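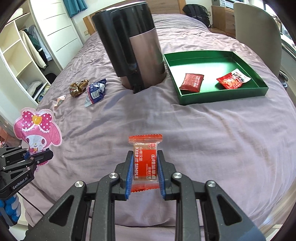 How to write a short history of a closed factory or workshop

Published 2020-02-28

Many small towns had a foundry, a spinning mill or a brickworks which closed long ago, and often there is no page where a person can read when it started and who built it. This guide explains how to write such a page, with the length of two printed sheets at most. I use as my example the Hurnadel wire works, because I wrote its history last January and still remember my mistakes.

What you need

A notebook or a simple table on the computer. A reader's ticket for the town or district archive. One old map and one new map of the same place. Patience, above all with handwriting.

Step 1. Decide what the works is called

A factory can have several names during its life. The founder gives his own name, then a partner comes, then it becomes a company with shares, and the people in the town call it by the street anyway. Write all the names in a list, with the year in which you first meet each one. The Hurnadel works was called Kerkero in the trade directories after it was sold, and I lost two weeks before I understood that it was the same building. Choose one name for your title and mention the others in your first paragraph.

Step 2. Find the founding year, then doubt it

There are usually more founding years than one. The firm may count from the day when the land was bought, from the permission for the steam engine, or from the first delivery. Anniversary books like the earliest of these dates, and sometimes they take the founding year of an older smithy which had little to do with the later factory. Look for the permission document if it exists. When you can't decide, write both years and say where each of them comes from.

Step 3. Read the sources in a good order

I recommend to begin with the trade directories. They are dull but quick to read, and they give you the owner, the address and the kind of goods. After this take the maps. Compare the outline of the buildings from one edition to the next, and note when a railway siding or a new hall appears. Only then go to the newspapers, as you will now know which years are worth the effort. Leave the company papers for the end. They are the richest source, but without the frame of the dates you will drown in invoices.

For every fact write down the source at once, with page or box number. I did not do this on my first visit, and I had to order 7 boxes a second time.

Step 4. Be careful with the numbers

A figure for workers must always have a year beside it. One directory gives 28 workers for Hurnadel and a newspaper gives 10 for the same year. Both can be correct: the newspaper perhaps counted only the men in the drawing shop, without the packers and the carters. Don't calculate an average from such figures. Give both and name the sources.

With money it is more difficult. I advise against changing old prices into modern ones. Better compare with something from the same time, for example the yearly rent of a worker's flat, if you have found it.

Step 5. Write the text

Put the most important things in the first two sentences: what was made, where, from when until when, and by whom. After this follow the order of time. I used these headings and they should serve for most places:

Foundation
Growth and new buildings
Owners
Work and housing
Closure
The site today

Keep the sentences short. Explain a machine in one sentence when it is needed, and leave out the machines which you don't understand yourself. Avoid words like "pioneer" or "the largest in the region" if you have only the firm's own advertisement for it. Mention accidents and strikes too when the sources have them. An anniversary book will often be silent here, but the newspaper is not.

Step 6. Let another person check it

Give the text to somebody who doesn't know the factory. Ask this person to mark each place where a date or a name arrives without explanation. Then check all years once more against your notes, best on a different day.

If a part remains unknown

Write it openly, in a plain sentence such as "The owner between the sale and the fire is not known." A later reader may have the missing paper at home. Put an address for corrections under the text, and when a correction comes, add the date on which you changed the page.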